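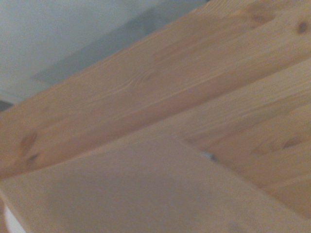 Opening: why the floor question comes up first

Good evening, and thank you to the Arnwood library for the room. My name is Aurelia Moldovan. I refinish floors for a living, mostly softwood, mostly in houses built before the war.

When people buy an old house the first thing they ask me is whether the boards under the carpet are worth saving. Usually yes. I'll talk for forty minutes and then take questions. If you brought a piece of your floor, hold on to it until the end and we'll look at it together at the front table.

(Wait for the latecomers. Hand the sheet to the back row.)

What is under there

Before you decide anything, pull up one corner of the carpet. Pick a closet. Carpet in a closet is rarely stretched properly and it comes away with pliers. Under it you will find padding, staples, and then one of several things: the finished floor, a subfloor that was never meant to be seen, or sheet flooring stuck down with black adhesive.

If it is black adhesive or old tile, stop there. Both can contain asbestos. Do not scrape it and do not sand it. Get it tested by a lab first. I say this at every talk and somebody always comes up afterward and tells me they have already sanded it.

A subfloor can be finished, but know what you are getting. The boards run wide, the gaps are uneven, and they were nailed straight through the face. Some people like that look. In a bedroom it is fine. In a kitchen you will be digging crumbs out of it.

Pine and what it does

Pine is soft. Chair legs dent it, heels dent it, dogs scratch it. No finish changes that. A harder finish over a soft board just gives you a dent with a crack around it. If dents are going to bother you, put down rugs or put down oak.

It also darkens. Fresh pine is pale and it turns amber with light and age. When you lift a rug after a few years there will be a lighter rectangle where it sat. Leave it uncovered and it will catch up, slowly.

Knots are harder than the wood between them, so they wear slower. On a very old floor you can feel them standing up under a sock. They can also bleed resin through paint. If you plan to paint, spot prime the knots with shellac, let it dry, and prime the whole floor after that. Under clear finish I leave them alone.

A loose knot gets glued. Wood glue around the edge, tap it flush, tape over it overnight. If the knot is gone, fill the hole with tinted epoxy. Go a shade darker than you think.

The Marinescu house

(This takes ten minutes. Skip the stairs if we started late.)

I want to go through one job in detail. The Marinescu house is a story and a half on Plomgate, and the owners wanted the whole upstairs done. It came to 400 square feet, 234 of that in the front bedroom and the rest split between the hall and the back room.

The front bedroom had been painted brown around the outside with bare wood in the middle, where a rug used to be. This was common. People finished the part that showed. The trouble is that old floor paint is very likely to have lead in it, and you can't run a sander over lead paint. We tested it and it came back positive. So that border was stripped with a chemical paste, wet, with the door sealed and the heat registers covered. It took longer than all the rest of the job put together.

After that it was ordinary work. Set the nails. I go over the floor on my knees with a hammer and a nail set before any machine comes in. One raised nail will tear a belt, and belts are not cheap. Then a drum sander with the grain, coarse, medium, fine. Then the edger. Then hand scraping in the corners.

We lost 2 boards in the hall to an old leak. The replacements came from the back of a closet in the same house, so the age and the color matched. New boards went in the closet. I do this whenever I can.

The back room had cupped slightly from damp. I would not sand a cupped floor until the damp is dealt with, and here that meant a gutter. The owners fixed the gutter and we waited through the summer. By October the boards had flattened most of the way without any help.

Renting a sander

If you are going to do this yourself, the rental counter will offer you a drum sander or an orbital. Take the orbital. It is slower. A drum sander that sits still for one second will cut a trough in pine that you will see for as long as you own the house.

Rent it midweek. On a Wednesday they will often let it go for less than on a weekend and there is no line to return it. Buy more paper than you think. Most places take back what you don't open, but ask.

Empty the dust bag often and empty it outdoors. Sanding dust mixed with old finish can heat up and catch fire on its own. The same goes for rags with oil on them. Lay them flat outside to dry, or put them in a metal can with water and a lid.

Finish

Three choices for most people. Oil-based polyurethane is durable, smells terrible, and adds amber. Water-based polyurethane stays clearer and dries fast, costs more, and needs more coats. Penetrating oil looks the most like bare wood and needs redoing, but you can patch a worn spot without redoing the room.

I use Driltadura on rentals and penetrating oil in my own house. I have no arrangement with anyone who makes these.

Stain on pine is a gamble. It goes blotchy. If you must, use a conditioner first and try it in the closet.

Cost

You will want a number. The Marinescu stripping alone was 1,000 dollars in labor and materials, and that was one border in one room. Without lead paint, the upstairs would have been a simple job. Ask anyone quoting you to list stripping, repair, sanding and finish on separate lines.

(Questions. Repeat each one for the back of the room. Lights stay on until we have finished at the front table, and the side door locks at 9.)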